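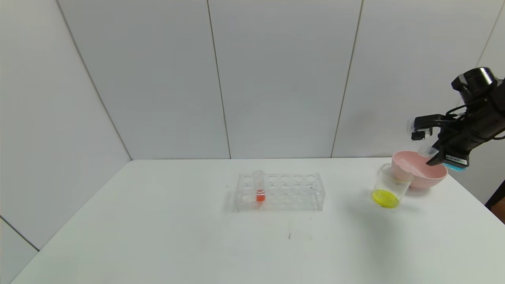
4. Recording the pouring and tube tasks

This section explains how to record episodes for the Larkus method on the bench. Please finish section 3 (calibration of the arm and the wrist camera) before you begin. If you use the older Emeck controller, read also the notes at the end.

4.1 Preparing the bench

1. Wipe the table with a dry cloth. Marks which do not come off may stay, but do not add new ones during a series.

2. Put the tube rack on the table and fill the tube with the coloured water. We use a strong colour because the Larkus model estimates the liquid level from the camera images, and plain water gave poor estimates in our February tests.

3. Start the Saha recorder and wait until both camera views are shown. Check the time stamps. The difference between the head view and the wrist view must stay under 30 ms.

4. Open the gripper fully and move the arm to the start pose. In the wrist view you should see both fingertips and the free table between them.

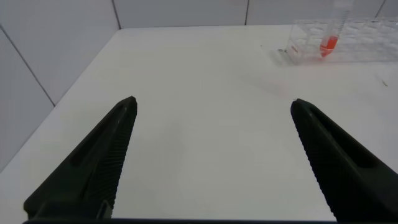

5. If one fingertip is much higher in the view than the other, the camera mount has turned. Loosen the two screws, correct the mount and repeat step 3.2. Do not correct it in software.

Note: The rack may be only partly inside the wrist view at the start pose. The model was trained with such views and it does not need the whole rack.

4.2 Recording an episode

1. Press Record and say the task name aloud, for example "pour" or "lift tube". The microphone track is used later for sorting.

2. Guide the arm with the leader handle. Keep the movement slow near the rim of the cup. The pour should take at least 3 seconds.

3. When the liquid has stopped flowing, hold the pose for a moment and then bring the vessel upright.

4. Press Stop. Mark the episode as Good, Spilled or Aborted. Spilled episodes are kept, please do not delete them.

5. Change the position of the rack or the cup before the next episode.

Caution: Keep your hands away from the fingers while the leader handle is active. The grip force limit does not protect you when the arm is moving.

Caution: Liquid must not reach the cables of the arm. If this happens, press the red button first and dry the arm after.

4.3 How many episodes

In our trials with the Skutora arm, 20 episodes per task were not enough, and the model often stopped the pour too late. With 36 episodes it stopped in time in most runs. More episodes from the same rack position did not help very much, but new positions did.

Notes for the Emeck controller: the Stop button reacts with a delay, so the last part of each episode must be trimmed by hand. The trimming tool is described in section 6.

Section revised Monday, April 5, 2021, by Tharindu Wijesinghe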